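Pladham Household Forum
Section: Clothing and Storage
Thread: Sorting a shared bedroom wardrobe, and the question of gray knits

Posted by kadric_linens
June 8, 2021

Members are invited to comment on the following arrangement before it is entered in the section's storage notes.

The room under discussion is a bedroom with one large cream wardrobe. The household has asked for a method that two adults can follow without further instruction. The wardrobe is at present used both inside and on top, and clothing has also collected beside it. The household owns 43 hangers, of which 12 are the clip type intended for skirts and trousers. There is no budget for a second wardrobe. The household has set aside 200 dollars for boxes, bags and hooks, and would prefer to spend less.

The top of the wardrobe is the first matter. A cardboard box is kept there, and clothes in black, pink, beige and olive are heaped at that end of the room. Some folded garments hang over the wardrobe edge. My proposal is that the top be reserved for boxes only, and that all clothing be brought down and sorted before anything is returned. The suitcase on the floor should be treated as storage and assigned to one season.

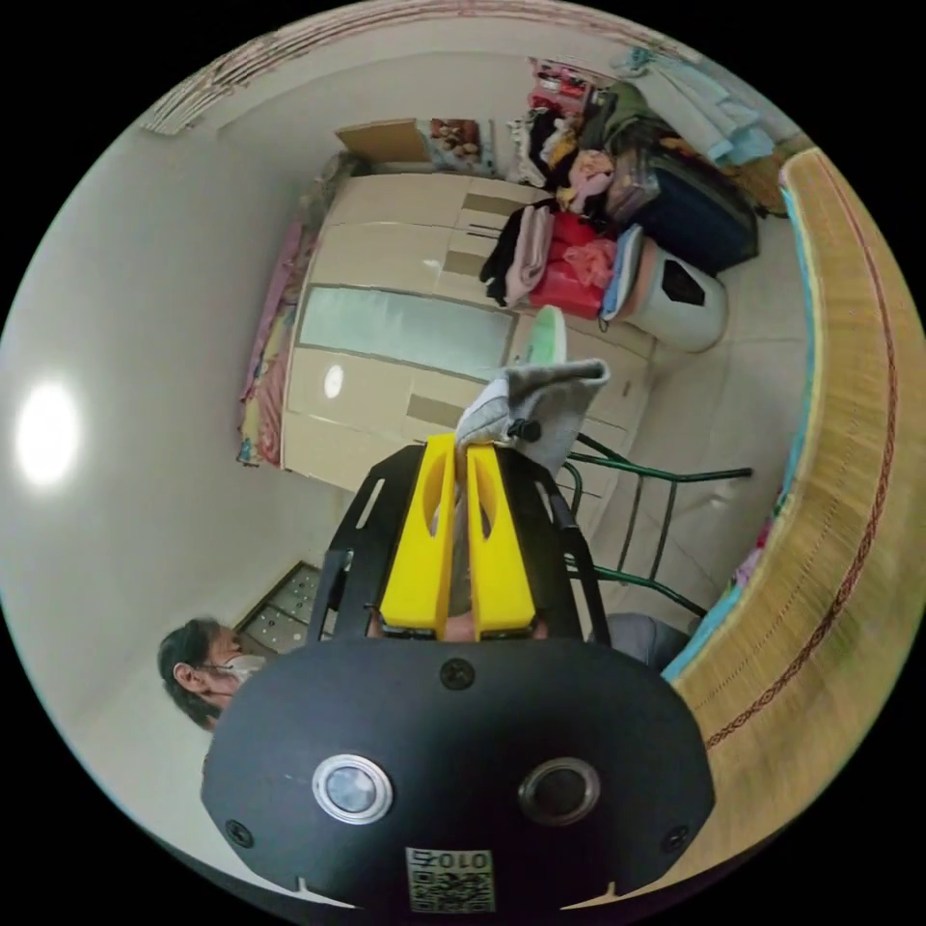
Proposed order of work

1. Clear the bed or a clean area of floor and lay down a sheet.
2. Bring down all clothing from the top and side of the wardrobe.
3. Sort by type first and by owner second.
4. Fold knits. Hang woven shirts, dresses and trousers.
5. Place out-of-season items in the suitcase and write the contents on a card.
6. Return boxes to the top with their labels facing the room.

Comments are requested on steps 3 and 4 in particular.

Posted by vatico_home

Thank you for the clear statement of the problem. I support the order of work with one exception. In step 3, sorting should be by owner first. Where two adults share a wardrobe, each person can then make decisions about his or her own clothing without waiting for the other. Sorting by type first produces mixed piles which must be divided a second time.

I would also ask that the plastic bags be emptied at the start. In my experience bags left until the end are put back unopened.

Posted by kadric_linens

The point about bags is accepted and will be added as step 2a.

I do not agree on the order of sorting. Many small items, such as socks, gloves and towels, have no clear owner in this household. If owner comes first, these items form a third pile, and that pile tends to be the largest.

Posted by Obadia Nyamweya
Section Moderator

Both positions have been argued in this section before, most fully in the October thread on children's rooms. No rule was adopted at that time. Members may state a preference, but please do not present either order as the forum's standard.

I would like to direct the discussion to step 4. The instruction "fold knits" is correct but incomplete. Members regularly ask how soft, thick pieces should be handled, and the present household has at least one gray item of that kind, with a fine knit texture and a pale seam at the edge. Fabric of this type should not be lifted by one end and left to hang for any length of time. The weight of the piece pulls on the small area being held -- and a knit may keep the shape it is pulled into.

The recommended handling is as follows. Lay the piece flat. Smooth it from the center toward the edges with the open hand. Bring the seams together so that they lie one on the other, and fold in thirds.
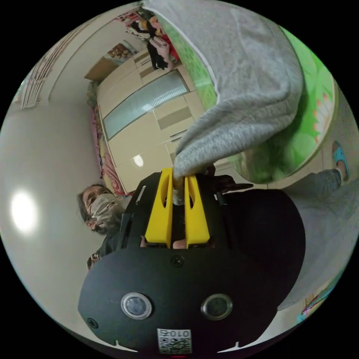
The finished fold should be no wider than the shelf is deep, so that the piece can be taken out without disturbing its neighbors. Where a shelf is shallow, rolling is permitted, provided that the roll is not tied.

Pieces of this kind should be stored no more than six high.

Posted by skadaser_user

With respect to the moderator, I must disagree with the limit of six. The limit depends on the thickness of the fabric. Six thin sweaters present no difficulty. Six fleece pieces will lean and fall forward whenever the door is opened. I would prefer that the notes give a height for the stack and leave the number of pieces open.

Posted by Obadia Nyamweya
Section Moderator

The objection is reasonable. The text will be changed to read "no higher than the width of the folded piece." The number will be removed.

Posted by vatico_home

May I raise the matter of gloves. The original post places them with socks and towels among the small items. Knit gloves in mottled gray are easily mistaken for socks when they are in a pile, and single gloves are lost in this way. I recommend that each pair be joined at the cuff by a plain clothespin and kept in a shallow tray near the front of the shelf. Turning one cuff over the other is quicker but stretches the cuff.

Posted by skadaser_user

I have turned the cuffs over for many years and have not seen serious stretching. The clothespins, on the other hand, come off in the tray and must be collected. I would not wish to see the cuff method discouraged in the notes.

Posted by kadric_linens

Both methods will be listed.

There remains the question of seating during the work. Sorting a full wardrobe takes an afternoon, and a person who sorts while standing and bending will stop early. The household has a seat with a dark green frame of thin metal tubes, which takes up little space on the tile floor. My recommendation is that one person remain seated and fold while the other carries. The roles should be exchanged when the first pile has been finished.

A mat under the feet is also advised. Tile is tiring to the feet over several hours, even in sandals, and clean clothing which slips from the lap will land on the mat.

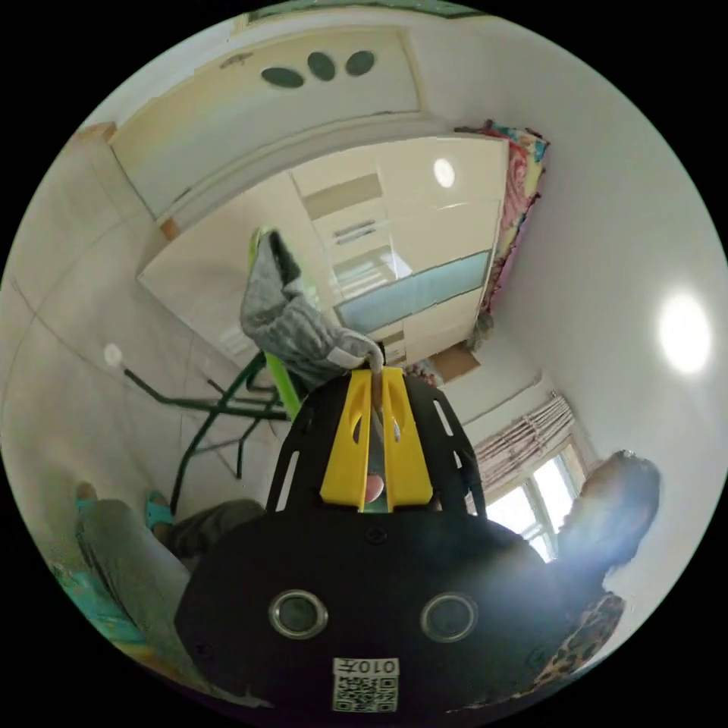

Should the seated person face the wardrobe or turn away from it?

The seated person should face the wardrobe at an angle, with the unsorted clothing on one side and the finished piles on the other. The carrier then has a clear path to the doors.

Posted by vatico_home

I would add that a thin tubular frame can catch on loose knitwear. Any end pieces on the tubes should be checked before work begins. A torn sleeve is a poor exchange for a comfortable seat. My own preference is to sit on the edge of the bed with a tray across the knees.

Posted by kadric_linens

The bed is needed for the piles. I will include the check of the end pieces.

Posted by pladham_reader

I have followed this thread with interest and have a question on cost. A member in another section reported spending 800 dollars on fitted drawers for a similar wardrobe. Is there any advantage in drawers over boxes for knits?

Posted by Obadia Nyamweya
Section Moderator

Drawers are convenient for small items. For folded knits an open shelf is sufficient, and the sum you mention is four times the amount available to this household. Questions on fitted furniture should be placed in the Fixtures section, where members are better able to answer them.

The revised notes will include step 2a, the new wording on stack height, both methods for gloves, and the check of the tubing. The order of sorting will be left to the household. Further comments on suitcase storage -- including whether cedar blocks should be used -- may be added below.

Posted by skadaser_user

I am in favor of cedar blocks, wrapped in thin cotton so that the wood does not touch the clothing. The suitcase should be aired before it is filled.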